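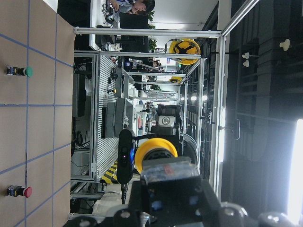
One button green, one red.

The Grekgate Run

The truck was packed by four in the morning, which left the crew an hour to sit in the cab and worry about the switcher.

It had died once already, in the hotel ballroom at Priltitz, during the rehearsal for a hospital fundraiser. She had turned it off, counted to thirty and turned it on again, and it had worked for the rest of the night. The client never knew. The client had hugged her and cried a little about the total.

"We could rent one in Grekgate," the sound man said.

"From who?"

"Negussie has a branch there."

"Negussie wants 450 a day and a deposit."

He went back to his coffee. The new kid was asleep against the window with a roll of gaffer tape in his lap. He had been with the company for 31 days and had not yet seen a show go wrong.

They drove. The highway was empty except for produce trucks, and she went through the run of show in her head. Welcome from the chair. Video. Auction, with two remote bidders on the big screen. Speech from the founder of Firia, who would be joining from his kitchen and who had refused to do a tech check. Then the pledge drive, and then the band.

At the venue the loading dock was locked, and the man with the key was at breakfast. They carried everything in through the lobby instead – monitors, tripods, the teleprompter in its dented case. The carpet was thick and the carts would not roll on it.

By noon they had picture. By two they had sound. At ten past six the switcher went dark.

She turned it off and counted to thirty. Nothing. She counted again.

"Doors in twenty," said the sound man.

The kid was standing behind her. "I can cut it from the laptop," he said. "I'd only have 3 cameras. I did it at my church."

"With remotes?"

"My aunt, once. From Florida."

She looked at the dead switcher and then at the kid, and gave him her chair.

The founder of Firia came up on the screen at half past eight, sideways. He stayed sideways for the whole speech. The audience laughed, then listened, and someone in the back pledged before he was done. The kid kept the shot wide and did not touch anything.

After the band they wrapped cable until one. The man with the key had gone home, so they went out through the lobby again, dragging the carts over the carpet.

"Call Negussie in the morning," she said.

The kid was already asleep in the truck.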